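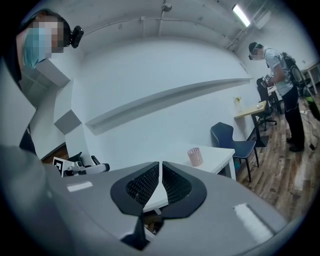
What makes a small room hard to talk in?

Bare walls and hard floors bounce every sound back at you, so voices blur together and people end up speaking louder than they need to. Put something soft on the walls and the same room becomes much easier on the ears.

FOR IMMEDIATE RELEASE
5/7/20

Skadville Rooms finishes the first of its quieter, tidier workrooms in Clirthorpe

CLIRTHORPE — We're delighted to share the news that the first of our refitted workrooms at Skadville Rooms is finished. Grey square acoustic panels are up on the wall, there is a long white shelf, the walls and ceiling are a clean plain white, and the wooden floor has stayed exactly as it was. It's a small job by most people's standards, and we have been talking about it for so long that we are frankly thrilled to see it done!

Skadville Rooms lets 17 rooms of different sizes to local groups, one-person businesses, tutors, makers and anyone else in Clirthorpe who needs a table and a door that shuts. The building is 200 metres from the bus station, and many of the people who use it come for an hour or two at a time with everything they need in a couple of bags.

Noise has been the complaint we hear most. The rooms have hard floors and smooth walls, and in the smaller ones a normal chat could sound like a swimming pool. People running language lessons had it worst. One tutor told us she had taken to hanging her coat and her pupils' coats over the chair backs to soak up the echo, and that it did help, a bit.

"I used to walk down the corridor and hear every word of three different meetings," said Ifeanyi Abubakar, who manages the building. "You'd go into one of the rooms to apologise and then you couldn't hear yourself apologising. I'd been asking for wall panels since I started, and I kept a sample on my desk so that people would ask me what it was."

The panels

The panels were made and fitted by Pakzad, a family firm of joiners and upholsterers on the east side of town. They are square and grey, and they have been put up at different heights, with a lower one close to the corner where two walls meet. Low sound tends to gather in corners, and Pakzad were keen to get one in there from the start.

We did think about colour. There was a strong vote for mustard, and a smaller but very determined one for dark green. Grey won in the end, as the room is used by all sorts of people for all sorts of work, and a good plain grey against white gives them a calm place to start. (Mustard may yet get its turn in the ground-floor meeting room. Watch this space.)

Kristóf Lakatos led the fitting work for Pakzad and spent a good part of the first morning walking round the room clapping his hands.

"It looks silly, but it's the quickest test there is," he said. "You clap, you listen to the tail of the sound, you move a panel, you clap again. People kept putting their heads round the door to see who was being applauded. I like small rooms. You can hear a change straight away, and you don't need to cover every wall to get it."

A question we've already been asked is whether the panels make the room soundproof. They don't. Wall panels soften the echo inside a room, and a loud voice will still carry through to the corridor. New seals for the doors are on the list for later in the year, and we'll write again when we know which rooms will have them first.

The shelf

The second big change is the shelf. It is white, it is long, and it is fixed to the wall, so there are no legs to trip over and the floor underneath can be swept in one go. We chose it from the Graduvo range after looking at far more shelves than any sensible person should.

Storage had been a sore point. The old arrangement was a freestanding unit that leaned slightly to one side, and it took up the very spot where you would want to put a chair. Bags went on the floor, coats went on the bags, and by mid-afternoon there was a path through the middle of the room and not much else. Moving things up onto the wall gives all of that floor back to the people who have paid to use it.

"My favourite part is the shelf, and I know I'm supposed to say the panels," said Ifeanyi. "I ran my hand along it when it went up and said 'oh, lovely' out loud. A long shelf lets two people spread their things out without getting into each other's pile. It's such an ordinary thing to be pleased about, and I'm very pleased about it."

We're asking everyone to treat the shelf as a place for the day's things. Please take everything with you at the end of your booking — anything left behind will be put in the lost property cupboard by the front desk, where it will join a great many umbrellas.

Walls, ceiling and floor

The walls were washed down, filled where the old unit had been screwed in, and painted white along with the ceiling. White was an easy choice. It makes the most of what light there is, and it can be touched up from the same tin when somebody catches it with a chair.

There was some talk of carpet, which would have helped with the sound as well. We decided to keep the wooden flooring and its dark skirting, both of which people like, and let the panels do the work. Wood is also far kinder to the groups who come in with glue, clay, seeds or glitter, and to the person holding the broom afterwards.

For the work surface we've kept to a white tabletop. It wipes clean, small parts show up well against it, and the sewing group say they can find a dropped pin on it in a moment. Please bring a mat if you plan to cut anything with a blade.

What it cost

The panels and their fitting came to £915, paid for out of the building's repair fund. No hire charges have gone up to cover the work, and none will this year. Anyone who would like to see the full list of costs can ask for a copy at the front desk.

What happens next

Two more of the smaller rooms will be done next, starting in July, and they will get the same treatment: panels first, then paint, then shelf. Yes, we have since learned that paint should come before panels, and Kristóf has asked us to make it clear that he said so at the time. The order of work has been changed on the plan.

Regular users of those rooms will be offered another room of the same size or larger while the work goes on, at their usual rate. We'll ring everyone affected, so please check that the front desk has the right number for you.

We would also love to hear what you think of the finished room. Is the shelf at a good height for you? Is there a corner that still rings when you talk? Would you like hooks? There's a notebook by the door for comments, and Ifeanyi reads it at the end of each week with a cup of tea. The first entry reads "SO much better", underlined twice, and the second asks for a clock.

Notes for editors

Skadville Rooms lets rooms by the hour, half day and day to people and groups in and near Clirthorpe. Bookings are taken at the front desk and by telephone.

Pakzad makes and fits wall panels, benches and window seats for homes, halls and small workplaces.

Ifeanyi Abubakar and Kristóf Lakatos are both happy to be interviewed. Visits to see the room can be arranged through the front desk on weekday mornings. Please give a day's notice so that we can work round bookings.

ENDS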